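Budgeting for a second pair of grippers

26th November
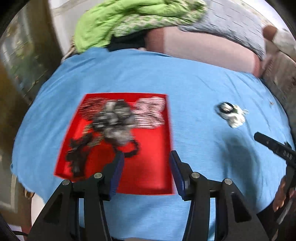
The question for next year's budget is whether to buy a second pair of hand-held grippers or spend the same money on spares and consumables for the pair we have. I have been putting off the sums since June. Sorting work is where most of our hours go, and it is harder on the equipment than I allowed for when I wrote the first plan. A red tray with soft, tangled stuff in it, set on a blue cloth, looks like the cheapest setup anyone could ask for, and the tray and cloth are indeed the cheapest lines on the sheet. The blue pads on the inner faces of the fingers are another matter. They are a wearing part, they come in sets, and I had entered them under "sundries" with no figure next to them.

So, the figures. The quote from Lavach for a second pair is 2410 pounds, delivered, with the mounting plates but without cameras. Hadgu will do something similar for less, but the linkage is a different pattern and none of our spare fingers would fit it. I have ruled that out. Two sets of spares on one shelf is how you end up with the wrong one in the bag.

Pads are 48 pounds a set from Lavach. Going by the log, we change a set every five weeks when the sorting is mostly fabric, and sooner when there are straps or cord in the tray. Knotted items get pulled sideways across the pad and lift it at the corner. Once a corner has lifted I stop using that set, as the grip width readings drift and the afternoon's recordings have to be thrown away. I would sooner pay for pads than for repeated afternoons.

Screws cost next to nothing but need to be on the list. The ones in the linkage work loose with use. I now check them at the start of each session and keep a bag of 12 in the drawer, together with the right driver, which I have labelled. A thread-locking compound helps, but it makes changing a finger slower, and we change fingers more often than we lose screws.

Storage was the line I got most wrong. Sallorum charges by volume, and I had worked out the volume from a clip of somebody moving things slowly and carefully. Soft items are not slow to sort once a person knows the task, and the files mount up. The revised figure is in the sheet and I am fairly confident in it. I have moved the older sessions to Palska drives, which sit on a shelf and cost nothing per month, at the price of a dull hour whenever I need something back from them.

Then there is the matter of people. A second pair of grippers only pays if there is a second person to hold them, for enough hours in the week to matter. Selamawit Zeleke went through my draft and pointed out that I had costed the new pair as though it would be used for as long each day as the old one. It would not. We have one properly lit surface, and putting up a second means another lamp, another stand and a fair bit of moving furniture. With those added, the second pair stops looking like a bargain.

She also asked what happens if one gripper of the existing pair fails in the middle of a job. At present the answer is that we wait for the post. The lead time from Lavach is two weeks if the part is in stock, and I have not always been lucky. A single spare gripper, bought without its partner, would cover that case for a bit over half the price of the pair. Lavach don't list singles but will quote for one if you write and ask.

My plan as it stands: one spare gripper, eight sets of pads, a second driver, and the storage at the revised figure. The second pair goes on next year's list with the lamp and the stand included in its price, so that I don't repeat the mistake. Trays and cloths I will buy as needed — they last, and a plain cloth in one colour does the job as well as the textured mat I paid far too much for last winter.

Still to settle is whether the pads can be had from anyone other than Lavach. I have written to two suppliers with the dimensions and asked for a sample of a slightly harder grade. If the sample lasts longer on cord I will order a full batch and change the line in the sheet. If anyone reading has bought pads in a harder grade, I would be glad to know how they coped with thin fabric.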